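Onyekachi Isah n'aime pas trop parler de ses statistiques. Quand on lui rappelle qu'il a fini la saison dernière meilleur passeur de son club, il hausse les épaules et demande un autre café. À Gitberg, où il entame sa deuxième année, le meneur de jeu est pourtant devenu le joueur que les adversaires préparent en premier.

« L'an dernier, on me laissait le temps de lever la tête, explique-t-il. Maintenant, on vient me chercher dès la remise en jeu. Il faut lâcher le ballon plus tôt et le redemander ensuite. J'ai travaillé là-dessus tout l'été. » 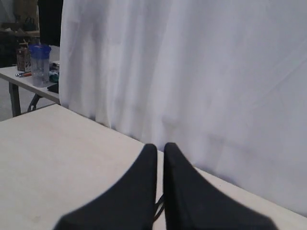
GITBERG, septembre – La reprise a été rude. Deux séances par jour, la première à 8 heures, et une défaite en match amical contre Illby qui a laissé des traces. Gitberg menait de 10 points à la pause avant de s'effondrer dans le troisième quart-temps.

« On a arrêté de défendre, tout simplement, dit Isah. On prenait des tirs rapides, on ne revenait pas, et eux couraient. Le coach nous a remontré toute la période le lendemain matin. Ce n'était pas agréable à regarder. »

Lui-même avait perdu plusieurs ballons ce soir-là, dont deux sur des passes lobées vers l'intérieur. Il les cite sans qu'on les lui demande. « Le pivot est nouveau, on ne se connaît pas encore bien. Je lui mets la balle là où l'ancien la voulait. C'est à moi de changer. »

L'effectif a beaucoup bougé. Trois titulaires sont partis, dont l'arrière Babalola, avec qui Isah partageait la création. Son départ pour Civis, rival direct dans la poule, a surpris le vestiaire.

« On s'écrit encore toutes les semaines, raconte-t-il. Je ne lui en veux pas, il va avoir plus de minutes là-bas. Mais quand on jouera chez eux, je sais déjà qu'il va vouloir défendre sur moi. Il connaît mon départ à gauche par cœur. »

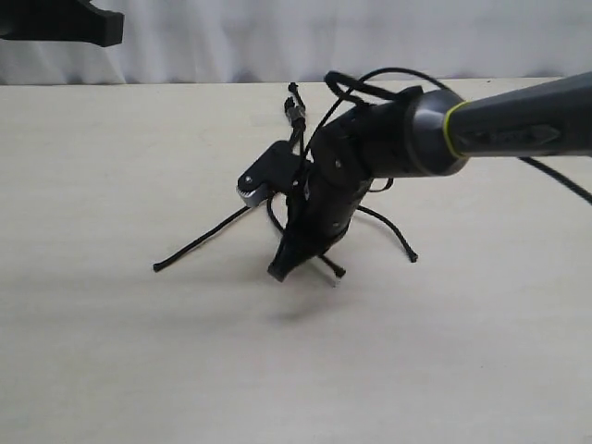
Reste le tir extérieur, son chantier depuis le centre de formation. Aux lancers francs, il a fini l'exercice précédent à 80 %, un chiffre correct pour un meneur. Derrière l'arc, c'est une autre affaire – les défenseurs passent encore sous les écrans quand il porte le ballon.

« J'ai repris la position des pieds. Avant, je sautais vers l'avant, et en fin de match je n'avais plus de jambes. Pour l'instant, ça rentre à l'entraînement. En match, on verra. »

Le premier rendez-vous à domicile se jouera devant quelque 2 000 spectateurs si la salle fait le plein. Isah attend surtout le déplacement suivant, à Illby, où il n'a jamais gagné.

« Leur public est tout près du terrain, on n'entend pas les annonces. Il faudra passer par les signes, et les nouveaux ne les ont pas encore tous appris. On s'y met cette semaine. »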